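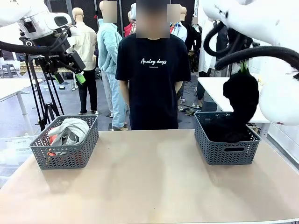 Okay, so you want to cut down on how much news you read without turning into someone who has no clue what's going on. I did this in September and I love it! Start by picking two times a day for news and set an alarm for each. Between them, keep your hands busy whenever the itch to check hits. Laundry is my favorite, and a pair of gray plastic baskets with handle slots, one for the heap and one for whatever's folded, will carry you past most urges.

Next, turn off every news alert on your phone (I had 54 waiting one morning, yikes). Then choose one local site and one national one and delete the rest.

When a big trial or election has you glued, write your opinion in a notebook first and sleep on it. My friend Anastasia tried this and now has pages and pages of them!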